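Household Organization, Unit 5: Open Shelves and the Stuff That Lands on Them
Handout for the evening group, Fundetport Adult Learning
Tuesday, March 24, 2020

Okay, so last time we did closets, which are forgiving, because a closet has a door. Open shelving has no door. Everything you own just sits there looking at you, and at everybody who comes over! I love open shelves and I have lived with them for 13 years, first in the apartment on Aritz Street and now in the house, and I still get them wrong every November when the winter things come out.

Start with the idea we used in Unit 2, the landing spot. A landing spot is any flat surface close to where you come in or sit down. Shelves are landing spots, stacked one on top of the other. You put a package down on the way to the kitchen, then a bag goes next to it, then the tissues, and by the weekend the shelf is full of things that have nothing in common except that you were holding them when you walked by.

My own way of sorting a shelf like that goes like this (the Pant method, if you have the old workbook, is close to it but has more steps and I always lose my place):

Take one level at a time. Don't empty the whole unit onto the floor. I did that once at nine in the evening and slept next to it.

Put like with like before you throw anything out. Paper goods together, cords together, food packages together. You'll find doubles this way. I found four rolls of the same tape.

Plastic bags come off the shelf first, all of them, and get opened. A closed bag is a decision somebody put off, usually me.

Boxes next. If a box is plain on the outside, write what's in it on the short end, the end that faces the room. Plain white boxes look so nice in the store and then you have 8 of them and you're lifting lids like it's a game show.
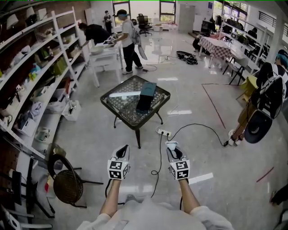 Clear bins are the other choice, and I go back and forth on them. They're great for finding things. They also show every tangled cord and half-used packet, so on an open shelf you get the mess plus a bin. What I do now is clear bins on the lower levels, where I need to see in from above, and solid boxes higher up. If your unit is a tall one, anything over your head should be light and should be something you want maybe twice a year.

A word about the foot of the shelf. A basket on the floor there will fill up faster than any other spot in the house, so give it one job. Mine is for things that go back to the kitchen, and it gets carried there every night, even if all it holds is a spoon.

Cords and power strips. We'll do these properly in Unit 6, but a few things for now. Keep the strip out where you can reach the switch, and run the cords along the wall where you can. If a cord has to cross the part of the floor where people walk, move the furniture or move the plug. Don't hide it under a rug, please! A cord under a rug gets stepped on all day and you can't see what shape it's in.

Small side tables: I let myself keep two things on mine. With a glass top you have a bit less room to cheat, since you see whatever you've shoved underneath too. Papers that lie flat are the worst for this, they slide under a box and you don't find them until the bill is late.

For next week

Pick one open shelf at home, or one level of a bigger unit. Set a timer for 24 minutes (I know, odd number, it's two rounds of my kitchen timer). Sort like with like, label the short ends, stop when it rings, even if you're in the middle.

Then leave it alone for a few days and write down what lands on it. Don't tidy it before class, I want the real list. Mine had about 16 things on it last time and three of them were keys.

Reading: the Gernivano booklet, the chapter on shelves. Skip the part on folding, we'll come back to it with the linens.

Bring a marker and a few boxes you don't mind writing on.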